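How Do You Teach Two Robot Arms to Pack a Shoebox?

2022-04-19

Hi again! I get a lot of questions from kids about the robot in our shared workshop, and the big one is always the same: how does it know what to do?

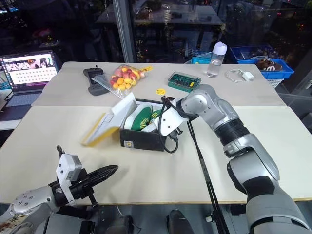
My friend Anneliese Kleinschmidt and I started this build in February. We call the robot Dredon (she picked the name, and I lost the vote, which is easy to do when only 2 people are voting). Dredon's job sounds super simple. Get a pair of shoes into a box and shut the lid. You could do it with your eyes closed, right?

Okay, now think about how many tiny things your hands do. They feel how squishy the shoe is. They push the paper out of the way. They notice the lid is crooked and fix it before you even think about it. A robot arm doesn't know any of that. It's a bunch of motors in a row, and each motor turns one joint, kind of like your shoulder, your elbow and your wrist.

So we show it. A person guides the arms through the whole job while the computer writes down where every joint is, many times each second. One try like that is called a demonstration. We've saved 276 of them so far – my back hurts just typing that number!

Then comes the learning part. The computer looks through all the demonstrations and hunts for patterns. When the shoe is over here, the arm usually goes over there. When the lid leans, the fingers usually slide under it. After lots of practice it makes its own guess about what to do next, and the arms try it.

And wow, do they make silly guesses. Last week Dredon squeezed thin air 4 times and then very carefully put the nothing into the box. Anneliese laughed so hard she had to sit down.

Why use 2 arms? Try this at home. Put one hand behind your back and pack a shoebox, paper and lid and all. It takes me almost 3 minutes and the lid always slides off – one hand has nothing to push against. Two arms can help each other, but they also have to stay out of each other's way, and that's the part we're working on now.

If you try the one-hand test, get a grown-up to time you and send me your score!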